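Die Inventur

Der Arm hatte uns 1,508 Franken gekostet, jedenfalls stand es so auf der Rechnung, mit Komma, und Sun-ja Yeom behauptete noch Wochen später, man hätte einen Franken fünfzig überweisen und auf den Rechtsweg hoffen sollen. Wir haben dann doch eintausendfünfhundertacht bezahlt. Der Transport von Wallirden herauf ging extra, und den Rücken meines Schwagers hat auch keiner ersetzt.

Seitdem stand er in der Werkstatt in Plornach, da, wo früher die Drehbank war, und hieß Purer. Den Namen hatte Sun-ja ihm gegeben, nach einem Waschmittel ihrer Kindheit, sagte sie, aber sie sagte auch, sie habe ihren Führerschein beim ersten Mal bestanden.

Purer sollte aufräumen. Das war die Abmachung, mit der wir die anderen in der Werkstattgemeinschaft herumgekriegt hatten. Jeder, der dort eine Werkbank mietet, lässt etwas liegen, und alles, was liegen bleibt, landet in den Metallkästen, und in den Metallkästen bleibt es, bis sein Besitzer stirbt oder nach Huaranga auswandert wie der alte Uhrmacher, von dem wir noch immer Postkarten bekommen und niemals die Schlüssel. Ein Arm, der Dinge aus einem Kasten nimmt und in einen anderen legt, nach Art und Wert geordnet – dagegen konnte niemand stimmen, ohne sich verdächtig zu machen.

Im November konnte Purer winken. Das war ein Vorzeichenfehler, aber die Kinder von nebenan kamen deswegen zweimal.

»Er muss erst lernen, was er will«, sagte Sun-ja und lötete.

»Er soll nichts wollen. Er soll den Taschenrechner nehmen.«

»Eben. Würdest du den wollen?«

Ich gab zu, dass ich ihn nicht gewollt hätte. Es war meiner. Ich hatte ihn in den Kasten gelegt, weil man ein Opfer bringen muss, wenn man andere Leute um ihre Sachen bittet, und weil ich dachte, etwas Flaches mit Tasten sei eine faire Prüfung. Den Rest steuerte die Gemeinschaft bei. Sie gab, was sie entbehren konnte, und entbehren konnte sie einiges.

Sun-ja führte Buch. Auf dem Deckel ihres Heftes stand »Purer, Griffe«, und darunter, Seite um Seite, Striche: 729 Versuche. Hinter 17 davon stand ein Haken. Hinter vier von den Haken stand ein Fragezeichen, weil wir an jenen Abenden Besuch gehabt hatten und einer der Besucher womöglich nachgeholfen hatte, aus Mitleid.

»Das ist eine Quote«, sagte ich.

»Das ist ein Charakter«, sagte sie.

Am Mittwoch wollte sie es noch einmal wissen. Sie sagte, ich solle mich setzen und nicht seufzen, er höre das. Ich wies darauf hin, dass wir kein Mikrofon eingebaut hatten. Sie sah mich an, wie man jemanden ansieht, der bei Beerdigungen die Uhrzeit durchgibt.

Dann fuhr der Arm über den Kasten, und der Greifer senkte sich hinein, ganz nach hinten links. Zur Folie.
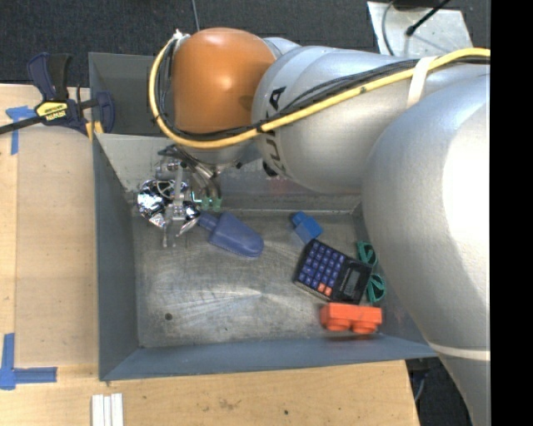 Purer bei der Folie. Der Taschenrechner liegt weiter vorn.

»Er hat Geschmack«, flüsterte Sun-ja.

»Er hat eine Elster im Getriebe.«

»Der Rechner wäre dir lieber gewesen.«

»Der Rechner war die Aufgabe!«

Sie schlug das Heft auf, setzte einen Strich und hielt den Bleistift darüber, so lange, dass ich schließlich doch seufzte. Dann malte sie hinter den Strich etwas, das ein Haken war, wenn man es wohlwollend betrachtete, und ein Fragezeichen, wenn man Miete zahlte.

Ich fragte, was wir den anderen sagen würden. Sie sagte, wir würden sagen, dass Purer mit der Inventur begonnen habe und beim Wertvollsten anfange. Ich fragte, wer ihm gesagt habe, Folie sei wertvoll. Sie zog den Lötkolben aus dem Halter und fragte, ob ich eigentlich vorhätte, meinen Taschenrechner irgendwann wieder mitzunehmen.

Ich sagte, ich würde es mir überlegen, und ging Kaffee kochen.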